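Webサイト運営フォーラム > サーバー・ドメイン > 移転

共有サーバーからVPSへ移転後、一部URLだけ404になる

投稿者:kuro_nginx
2024年1月3日

個人で運営している技術ブログ(WordPress)を、Gutbridgeの共有サーバーからDirkuvoのVPSに移しました。記事数は300弱、画像は別です。トップページとカテゴリー一覧は表示されますが、個別記事のうち日本語スラッグのものだけが404になります。英数字スラッグの記事は正常です。

環境は次のとおりです。
旧:Apache+.htaccess(パーマリンクは /%postname%/)
新:nginx+PHP-FPM、DBはMariaDB
移行方法:mysqldumpでエクスポートし、新サーバーでインポート。ファイルはrsync

try_filesは $uri $uri/ /index.php?$args にしてあります。パーマリンク設定の再保存は実施済みで、変化はありません。

投稿者:hatago
返信 1

DBの照合順序は新旧で一致していますか。wp_postsのpost_nameは、日本語スラッグならパーセントエンコード済みの文字列(%e3%81...)で入っているはずです。そこが生の日本語になっていると一致しません。まずSELECTで何件か見てください。

投稿者:kuro_nginx
返信 2

確認しました。post_nameは小文字のパーセントエンコードで入っています。照合順序は旧がutf8mb4_unicode_ci、新がutf8mb4_general_ciでした。

投稿者:Sutrisno Tarigan
返信 3

照合順序の差だけでは404になりません。エンコード後の文字列はASCIIの範囲なので、どちらの照合順序でも比較結果は同じです。

疑うならpost_nameの長さです。このカラムはvarchar(200)で、日本語は1文字が9バイト分の文字列になります。長いスラッグは途中で切られて保存されます。旧環境で切れたまま動いていた記事と、外部からリンクされているURLが同じかどうかを見てください。

投稿者:hatago
返信 4

>>3
長さの問題なら、旧サーバーでも同じ記事が404だったはずです。kuro_nginxさんは「移転後」と書いています。短い日本語スラッグでも404になるのかどうかで切り分けできます。

投稿者:kuro_nginx
返信 5

「索引」という二文字のスラッグでも404です。長さは無関係のようです。
404の画面はWordPressのテーマのものではなく、nginxの標準の画面です。

投稿者:Sutrisno Tarigan
返信 6

それなら3の指摘は取り下げます。nginxの404が出ているということは、リクエストがindex.phpまで届いていません。serverブロック全体を貼ってください。locationが複数あるはずです。

投稿者:mistlow_user
返信 7

横から失礼します。Mistlowのキャッシュプラグインを使っていませんか。静的HTMLを書き出すモードだと、nginx側に専用のlocationを追加する手順があります。以前それで同じ症状になりました。正規表現のlocationが通常のlocation / より優先されます。

投稿者:kuro_nginx
返信 8

使っています。旧サーバーのときから有効で、移転時にマニュアルの設定例を写しました。該当部分です。

location ~ [^a-zA-Z0-9/_.?=-] {
 root /var/cache/mistlow;
 try_files $uri/index.html =404;
}

投稿者:Mounir Saber
返信 9

原因はそれです。nginxのlocationはデコード後のURIに対して照合されるため、日本語を含むパスはすべてこの正規表現に当たり、キャッシュファイルがなければそこで404を返して終わります。英数字だけのスラッグは当たらないので location / に落ちて正常に見えます。

最小の修正は末尾の変更です。

try_files $uri/index.html /index.php?$args;

ただし、このブロックのrootはキャッシュ側を向いています。フォールバック先の /index.php は内部リダイレクトで location ~ \.php$ に渡るので、そちらでWordPress本体のrootが効いていることを確認してください。

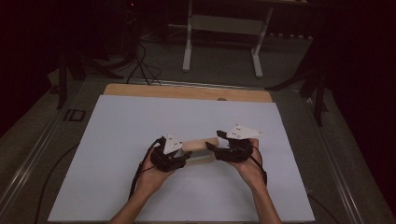 反映前に nginx -t を通し、restartではなくreloadで。旧キャッシュはrsyncで持ってきたものなら一度消したほうがよいです。所有者がPHP-FPMの実行ユーザーと違っていると、書き換えに失敗して古いHTMLを返し続けます。

投稿者:hatago
返信 10

修正より、このlocation自体を削除するほうを勧めます。月間アクセスが数万程度ならfastcgi_cacheで足ります。正規表現locationを増やすと、次に何か足したときにまた順序で悩みます。

投稿者:Mounir Saber
返信 11

>>10
fastcgi_cacheは記事更新時のパージを別に用意する必要があります。プラグイン側で消してくれる構成を捨てる理由としては弱いと思います。どちらでも動くので、運用の好みの範囲です。

投稿者:kuro_nginx
返信 12

9の方法で直りました。「索引」も長いスラッグも200を返します。\.php$ のrootは /var/www/blog のままで問題ありませんでした。
キャッシュは所有者がrootになっていたため、削除して再生成しました。fastcgi_cacheは4月にサーバーを更新する予定なので、そのときに検討します。

追加で一点。Nadarの外形監視を入れていますが、トップページしか見ていなかったので今回の404を検知していません。日本語スラッグの記事を三つ監視対象に加えました。

投稿者:Sutrisno Tarigan
返信 13

監視はステータスコードだけでなく、本文中の文字列一致も入れておくといいです。空のキャッシュファイルができた場合、200で白紙が返ります。

投稿者:mistlow_user
返信 14

>>13
白紙のキャッシュは自分も経験があります。ディスクの空きが800MBを切ったあたりでバックアップが走り、書き込みが途中で失敗していました。dfも監視に入れてください。

投稿者:kuro_nginx
返信 15

文字列一致とディスク容量、両方設定しました。解決済みにします。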